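Stamuvar > Base Makeup > Techniques > Depotting and Repressing a Cream Foundation

Search Stamuvar
Search all guides

How to Depot and Repress a Cream Foundation Compact

Cream foundation sold in a compact often becomes hard to use before it is used up. The center wears down to bare metal while a thick ring stays around the edge, or the hinge breaks and the lid no longer keeps dust out. The product can be moved to a new pan with low heat and a few basic tools. The method below applies to wax-and-oil creams only. It does not work on liquid foundation, on pressed powder, or on cream-to-powder formulas, which turn grainy when melted.

Check the product first

Smell the cream before doing anything else. A crayon or old cooking oil smell means the oils have gone rancid, and the product should be thrown out. Beads of clear oil on the surface are a different matter. They come from storage in a warm place and will blend back in during melting.

Read the period-after-opening mark on the back of the compact. Moving the product does not restart that period. Write the month you first opened the compact on a small label and put it on the bottom of the new pan when you are done.

What you need

- An empty metal pan, round or square, at least as deep as the original
- A small steel spatula
- A heat-safe glass cup with a pour spout
- A saucepan with an inch of water
- 70 percent rubbing alcohol in a spray bottle
- Lint-free wipes
- A magnetic palette or an empty compact

The pans used for this guide were the 23 mm Gasmont rounds. Any brand will do if the base is flat. Test the pan with a magnet before filling it. Aluminum pans do not stick to a magnetic palette and need a metal sticker on the base.

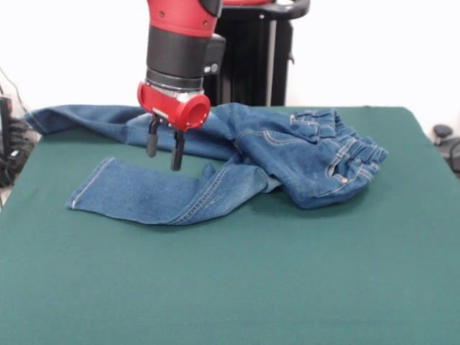 Step 1. Clean the tools. Spray the spatula, cup and new pan with alcohol and leave them on a clean wipe until fully dry. Alcohol left in the pan will make pits in the finished surface.

Step 2. Remove the top layer. Scrape off a thin layer of the old surface, the depth of a fingernail, and discard it. Most of the skin oil, powder and sponge lint sits in this layer. Wipe the spatula and spray it again.

Step 3. Transfer the cream. Work from the edge toward the center in short strokes. Keep the blade almost flat. A steep angle lifts flakes of glue from under the pan if the original pan has holes in it. Drop the cream into the glass cup.

Step 4. Melt. Set the saucepan on the lowest heat, bring the water to a bare steam, and turn the burner off. Stand the cup in the water. Do not cover it. A lid drips water into the product. Most creams soften at the sides first and turn fully liquid within a few minutes. If lumps remain, replace the hot water once. Do not put the cup over direct flame, and do not use a microwave, which heats unevenly and can scorch the wax.

Step 5. Stir. Pigment sinks as soon as the wax melts. Stir slowly along the bottom of the cup until the color is even with no dark streaks. Fast stirring adds air, and the bubbles show up as pinholes.

Step 6. Pour. Fill the pan to just below the rim in one steady pour. A second pour on top of a cooled first one leaves a seam, and the upper layer can lift off in use.

Step 7. Set. Leave the pan at room temperature on a level surface for at least two hours. Overnight is better. A refrigerator cools the edges too quickly and pulls the cream away from the wall of the pan.
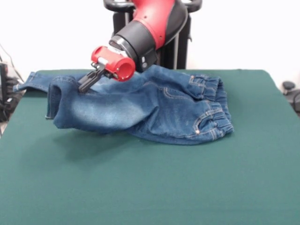 Can two shades be mixed in the same pan?
Two shades of the same formula mix without trouble if both are melted together and stirred well before pouring. Shades from different product lines may use waxes that set at different speeds, so try a pea-sized amount first and check it the next day.

Common faults

Sunken center. The cream was poured too hot. Remelt it and wait until a thin skin starts to form at the wall of the cup before pouring again.

Greasy film on top. Blot once with a plain tissue. If the film comes back the next day, the oil has separated and the batch needs to be remelted and stirred longer.

Shade looks darker than before. Compare it on the jaw in daylight. A freshly poured surface is glossy and reads darker in the pan than it does on skin.

Cream too stiff to pick up. Warm the surface with a clean fingertip for a few seconds, or use a dense synthetic brush in place of a sponge.

Related guides

Fitting Navarrete Square Pans in a Magnetic Palette
Cleaning a Dense Foundation Brush
Stesell Empty Compacts: Pan Sizes and Depths
How to Fix a Broken Pressed Powder
Choosing a Concealer Shade for the Under-Eye Area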